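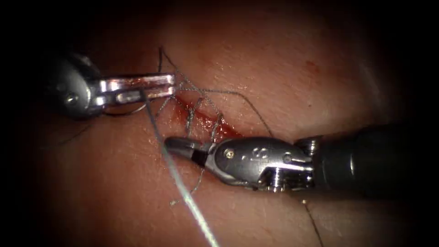

Graziella Greco

I do alterations in a small shop in Dimumville, and every February, when things go quiet, I get to wondering how long before a machine takes over the hand work. And then I look at three stitches laid across a cut by a pair of steel jaws, and I think, well, that's closer to my day than any robot vacuum! Hemming, buttons, a torn coat lining. It's all needle, thread and something soft that won't stay put. So what do you all think, could one do my mending basket yet? Or fold the towels at home, I'd settle for that.

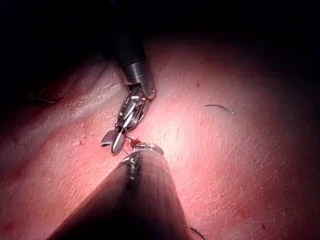 Posted by flaltgate_pete, 7 replies

Hi Graziella, lovely question. Look at the needle, though, lying there on its own, away from both tools. Picking up a little curved thing like that and turning it the right way round in the grip is the part I'd want to see before I handed over a coat. I ran a packing line at Figueroa for years, and our arms could move 1000 boxes a shift without a fuss, but give them one limp bag and somebody had to walk over. Soft stuff is hard. I'd say no on the mending, and a firmer no on the towels.
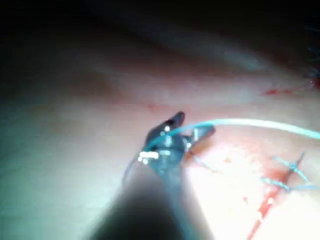 gasellmom

I'm going to disagree with Pete, kindly! Towels are big and forgiving, and if one comes out crooked you still dry your hands on it. I'd take a slow machine that gets the laundry put away by 4 in the afternoon over a fast one that only does boxes. Mending I'd give to people a while longer, mostly because every tear is different and half the job is deciding what to do about it.
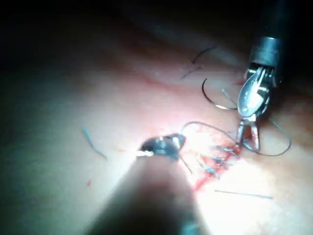
Photo: Graziella Greco

flaltgate_pete

Fair enough on the towels, I may have been grumpy. It's the slack that worries me, all that dark thread looping out between the two tools. My wife sews, and she's forever catching a loop on something and muttering. Can a machine feel that coming?

Graziella Greco

Oh, I mutter too, Pete. I keep my thread short for that very reason, and I still had to pick out two seams this morning. Put me down as a maybe on the buttons, then, and if anybody has seen one fold a fitted sheet, please post it.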